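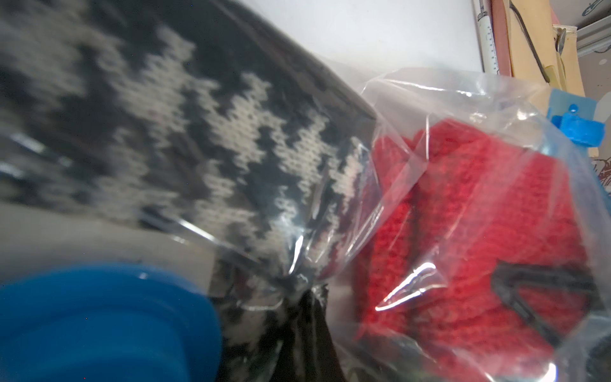
Why does a knitted garment change size when it is washed?

A knitted fabric is made of loops that were stretched while they were being formed, and water lets the yarn move so that the loops can go back toward the shape they would hold without any load. In wool there is a second cause, felting, in which the fibers travel along one another and lock together.

CHAPTER 13
Dimensional Change in Knitted Fabrics

Terms introduced in this chapter: course, wale, loop length, relaxation shrinkage, felting shrinkage, growth, reference state, float, spirality

13.1 Scope

Chapter 12 dealt with woven cloth, in which the main source of dimensional change is the release of tension in the warp. The present chapter covers weft-knitted fabrics, made by hand or by machine, in wool, cotton, and common blends. Warp knits are left to Chapter 14. Coatings, bonded linings, and elastic yarns are mentioned only where they alter the result of a test.

The reader should already be able to identify the face and back of a plain knit and to measure yarn count by the methods in Chapter 4. Some familiarity with moisture regain is also assumed.

13.2 Length, width, and the loop

A course is a row of loops running across the fabric. A wale is a column of loops running along it. The size of a knitted piece is fixed by the number of courses and wales it contains and by the spacing between them. Washing does not change the number of either. All dimensional change in a knit is therefore a change in spacing, and the spacing depends on the shape of the loop.

The loop length is the length of yarn in one complete loop. It is set by the needles and the yarn feed when the fabric is made, and in most yarns it changes very little afterward. Two samples with the same loop length can still differ a good deal in width if one has been pulled sideways and the other has been hung from its upper edge. A loop that is made wider must become shorter, and the reverse also holds. Length and width should always be reported together for this reason. A report that gives width alone cannot separate a true loss of area from a simple change of proportion.

Loop length is measured by unraveling. A known number of wales is marked on one course, the yarn is drawn out, and the crimp is removed under a light standard load. The straightened length is divided by the number of wales marked. At least three courses should be measured, taken well away from the cast-on edge and from any shaping.

13.3 Relaxation shrinkage

Yarn is under tension as it passes through the needles. The finished fabric is then placed under further tension by the take-down rollers of the machine, or by its own weight in hand work, and again during pressing. Some of this strain is recovered when the fabric lies flat and dry. The rest is held by friction where loops cross, and by the temporary set of the fiber.

Wetting reduces both restraints. Water enters the fiber, the fiber swells, and the bonds responsible for temporary set are released. Gentle movement in the water helps the loops past the points of friction. The fabric moves toward a state of lower strain, usually becoming shorter and sometimes becoming slightly wider.

Relaxation shrinkage is limited. Most of it takes place in the first wash, a smaller amount in the second, and the dimensions then settle if the washing conditions are kept the same. It is also partly reversible. A relaxed fabric can be stretched while damp and dried under restraint, which gives it back its earlier dimensions until it is next wetted. Blocking makes use of this behavior. So does commercial steam finishing, and a garment that has been steamed to a larger size for sale will return to the smaller size in use.

13.4 Felting shrinkage

The surface of a wool fiber is covered with scales that point toward the tip. Friction is lower when the fiber moves toward its root than when it moves toward its tip. Repeated squeezing and release in water causes each fiber to creep in the easier direction, and a fiber that has crept does not return. The yarn becomes denser, the loops are drawn closer together, and the surface is covered with matted fiber until the stitches can no longer be told apart.

Felting differs from relaxation in three practical respects. It continues through repeated washes, it reduces the area of the fabric in both directions, and it cannot be undone by stretching. The rate depends chiefly on mechanical action. Temperature and detergent have an effect, but wool left still in warm water felts very little compared with wool that is tumbled in cool water.

Shrink-resistant treatments work by removing or masking the scales. Treated wool still undergoes relaxation shrinkage. A label stating that a wool garment may be machine washed refers to its resistance to felting, and the label should not be read as a claim that the garment will hold its first measurements exactly.

13.5 Growth

Cotton, linen, and many smooth blended yarns may become longer in use. The effect is called growth. It is greatest in loosely knitted, heavy pieces that are hung while wet, when the weight of the water is added to the weight of the fabric. Cotton has little elastic recovery, and the extended loop has no strong tendency to close again. Tumble drying restores part of the loss through mechanical action. Drying flat prevents most of it.

13.6 Effect of fabric structure

Plain knit is taken as the base case. Rib structures contract strongly in width, and much of their apparent shrinkage is the return of the ribs to a closed position. A rib sample must be measured with a stated width load or with none, and the choice must be recorded.

Stranded color patterns need separate treatment. In this construction two yarns are carried across each course, and the yarn not in use passes behind the face as a float. A float contains less yarn than the loops it spans. If the floats are short of yarn the face cannot extend to its natural width, and it puckers. The width after washing is then controlled by the floats, and the usual relation between loop length and wale spacing no longer applies. The two yarns may also differ in shrinkage, most often when a dark yarn and an undyed one have been processed separately. Both should be tested alone before the patterned fabric is assessed.

Spirality is a twisting of the wales away from a right angle to the courses. It arises from unbalanced twist in a single yarn and tends to increase on washing. It is reported as an angle, apart from shrinkage. Measurements of a spiraled sample are made along the wale and along the course, even where these are no longer square to each other.

13.7 The reference state

A shrinkage figure has meaning only if the starting state is known. Throughout this book the reference state for knits is obtained as follows.

Lay the sample flat, without tension, in a standard atmosphere at 20 °C until its mass is constant.
Mark gauge points in both directions, clear of edges and seams.
Measure between the points without pressing down on the fabric.
Soak in still water at 20 °C for 20 minutes.
Remove excess water between towels. Do not wring.
Dry flat, return to the standard atmosphere, and measure again.

The first set of measurements gives the as-received state. The second gives the wet-relaxed state, from which felting shrinkage is calculated. Percentage change is the difference between the new and the original distance, divided by the original distance and multiplied by one hundred. A decrease carries a minus sign.

13.8 Materials used in the worked problems

The problems at the end of the chapter use four sets of data. The Grandia set covers an untreated wool yarn knitted at three loop lengths. The Horkimton set covers the same structures in combed cotton. The Kiss set gives results for a stranded fabric in two colors, with each yarn tested separately and then together. The Bulteck set concerns a treated wool rib and includes one sample in which the width load was not recorded; the reader is asked in Problem 6 to decide what can still be concluded from it.

All distances are given in millimeters. Values in the tables have been rounded after calculation, so a figure worked out from the printed distances may differ in the last place from the one shown.

13.9 Relaxation in plain knit: the wool samples

The three Grandia fabrics were knitted from a single lot of yarn on the same machine, with the stitch setting changed between samples. The tightest fabric has the shortest loop. Each was measured as received, then wet-relaxed by the procedure in Section 13.7, and no mechanical washing was carried out at this stage. Any change found between the two measurements is therefore treated as relaxation alone. The slackest fabric shows the greatest change in length, and its width increases slightly, as expected for a piece that was drawn downward by the take-down rollers. The tightest fabric changes least, its loops having less room in which to move.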